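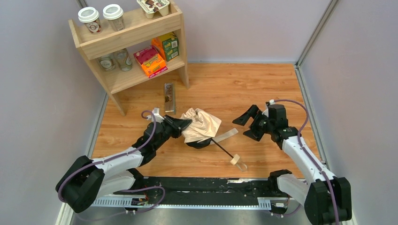

Data cards / Household / Pantry shelf

Zadell Pantry Shelf
Maintainer: Leokadia Sowa
Contributors: Yiğit Taşdemir, Patricio Peñalver
Status: in use, last revised in May

Summary

Zadell Pantry Shelf covers small groceries and kitchen odds and ends on and near a two-tier wooden shelf. It has 1,000 records from 67 arrangements. Each record lists the items present, the tier or floor area they belong to, and a short note on how they are placed.

What is in it

The shelf is light wood with slanted side panels and stays in every arrangement. Groceries change from one arrangement to the next. In the arrangement shown, two lidded paper coffee cups share the top tier with a multipack of yogurt or pudding cups. The lower tier has two glass jars with white labels, a pink-and-orange snack box tipped at an angle, and a green and yellow box leaning behind it. A narrow metal tray lies on the floor in front.

Floor items are recorded too. A bunched beige cloth over a black bowl gets two entries, one for the cloth and one for the bowl, with the relation "covers" between them. Use "covers" even when part of the lower item can be seen.

Fields

item: plain name, singular, lower case
group: cup, jar, box, multipack, tray, cloth, bowl, other
place: top tier, lower tier, floor
pose: upright, tipped, leaning, flat, bunched
relation: next to, behind, in front of, covers, none
note: free text, optional

Naming rules

Use the container for the name when the contents are uncertain. "Glass jar" is fine. Don't guess at what is inside.
A multipack is one item until it is split. After that, each cup gets its own entry.
Lids belong to their cups. A loose lid goes under other.
Brand names go in the note field only.
"Tipped" means the item is at an angle. "Leaning" means it rests against something else.

Splits

Arrangements are never divided between splits. The test split holds 4 arrangements and the rest are for training. Some 50 records have been marked for relabeling, mostly for mix-ups between tipped and leaning. They are still in the training split with "recheck" in the note field.

Known gaps

There are few bottles and no fresh produce. Straps, sticks and small plastic pieces all end up under other, and their names are inconsistent. Recep Avcı is going through these by hand.

Corrections

Send the record number and the field to Leokadia. Changes are merged on Monday.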